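About Us
Our Work
Standards and Practice
Training
Contact

About Brutlow

Brutlow writes and maintains working rules for robots that share rooms with people. Our members are care homes, school kitchens, laboratories, small hotels and the firms that supply them with two-armed machines for everyday cleaning and handling. We publish one main document, the Brutlow Code of Practice for Tabletop Work, and we run the training and site review that go with it.

The organization began as an arrangement between two employers, Zenholm and Bandcombe, who had bought similar equipment and had written very different instructions for it. Zenholm ran dining rooms and required an attendant within arm's reach at all times. Bandcombe ran teaching laboratories and allowed its machines to work behind a closed door. Staff who moved between the two had to unlearn one set of habits before picking up the other. A joint working group was set up to agree on common wording, and Brutlow grew out of that group. Today 158 sites work to the Code.

We do not build or sell robots, and we accept no payment from manufacturers for the content of our rules. Our income comes from membership dues, training fees and site reviews.

What We Do

Our staff divide their time among the Code itself, the review of member sites and the teaching of attendants, supervisors and purchasing officers. Requests for changes to the Code may be sent in by any member at any point in the year. They are read together each April, and a revised edition is issued when the changes are large enough to justify one. Smaller corrections are released as notes, which members are expected to file with their printed copy.

The Code is written for the person standing next to the table. It uses plain words and short clauses, and each clause can be checked by looking at the work area or at the site log. Clauses that could not be checked in this way were removed from the second edition. Several members asked for them to be kept as general advice, and they now appear in a separate handbook.

How the Code Is Organized

The Code has five parts: the work area, the tools and cloths, the conduct of the task, the duties of the attendant, and records. Parts one and four apply to every member. The others apply according to the kind of work carried out on site, and a member's certificate states which of them are in force.

Part one deals with the table and the space around it. Surfaces used for wet work must be smooth and free of open joints. Items that do not belong to the task are to be removed before the arms are powered. Cables must be routed so that they do not cross the area in which either arm is expected to move, and the floor marking must show where an attendant may stand while a task is running.

Part four deals with people. An attendant must be named for every session, must be able to reach the stop control without stepping over anything, and may not supervise more than two tables. An attendant who has to leave the room stops the work first. This clause has been questioned more often than any other, chiefly by larger sites, and it has been kept in every edition.

Cleaning Liquid Spills

Wiping up a spill is the most common task at our member sites, and it produces the largest share of questions from attendants. A machine that handles a dry plate well may spread a small puddle across a whole table. The rules below are taken from part three of the Code, with the wording shortened for this page. They apply to food and drink spills only. Chemical spills are handled by trained staff under the site's own procedure, and robots are to be kept out of the area until the spill has been cleared.

1. Identify the liquid before any arm is moved. If the attendant cannot say what the liquid is, the spill is treated as chemical and the session ends.

2. Set out the cloths before starting. Cloths intended for absorbing and cloths intended for finishing should be easy to tell apart by color or by fold, and a site must use the same arrangement at all of its tables.

3. Keep both grippers clear of the liquid. Contact with the spill is to be made by the cloth alone. Where two arms are used, they should approach from opposite sides, with open table between them, so that neither has to reach across the other.
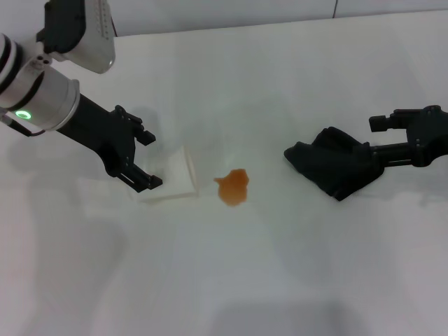

4. Work from the outer edge of the spill toward its center. Long sweeping strokes are not permitted while liquid is still standing on the surface. The cloth is lowered, held and lifted, and a fresh area of cloth is used for the next contact.

5. Withdraw a cloth once it is saturated. It goes straight into the container provided and is not set down again on the table, even for a moment between movements.

6. Inspect before releasing the table. The attendant looks across the surface from a low angle, checks the grippers for residue, and enters the result in the log. A table that is still damp stays out of use.

Sites may add to these rules but may not relax them. Additions should be sent to us so that reviewers know what to expect when they visit.

Fabric Handling

Cloth is difficult for a gripper. It folds, trails and catches, and a machine may hold far more or far less of it than intended. The Code therefore asks members to choose a small range of cloths and to test each one with the grippers in use before putting it into service. The test consists of 25 pick-and-place cycles with the dry cloth and the same number with the cloth wetted. Results are kept with the equipment file. A change of supplier counts as a new cloth, whatever the label says.

Loose threads are grounds for rejecting a cloth. So are sewn-in tags, which have been found wound around gripper fingers on more than one visit.

Site Review

Each member site is visited once during its first year and at longer intervals after that. A reviewer watches ordinary work, reads the log and talks with attendants without a manager present. The visit is not announced to the hour, though the site will know the month. Findings are graded as minor or serious. A serious finding suspends the certificate for the table concerned – the rest of the site may continue – until the reviewer has seen the correction in person.

Reviews are carried out in partnership with Chou, an inspection firm that provides reviewers in regions where we have no office. All reviewers, ours and theirs, hold the same qualification and use the same form. A member who disagrees with a finding may ask for a second reviewer at no charge.

Training

The attendant course is taught at member sites on the equipment already in use there. It covers the Code, the stop control, cloth handling and record keeping, and it ends with a practical assessment at the table. Certificates must be renewed. Supervisors take the same course and a further session on reading logs and reporting incidents.

Schools and colleges may request the teaching edition of the Code, which includes worksheets and a blank log. It may be copied freely for classroom use.

Reporting a Concern

Anyone may report unsafe work at a member site, including visitors, residents and students. Reports are read by staff who have no part in membership sales. We will confirm receipt, and we do not pass the name of the person reporting to the site unless that person agrees. If there is an immediate danger, use the stop control or tell the attendant first.

Membership

Membership is open to any organization that operates robots at a table, counter or bench in a shared space. Applicants complete a self-check against parts one and four and send it with a floor plan of each room in use. Our office will reply with the parts of the Code that apply and a proposed month for the first visit. Organizations that are still choosing equipment may join as observers, which gives them access to the Code, the handbook and the notes.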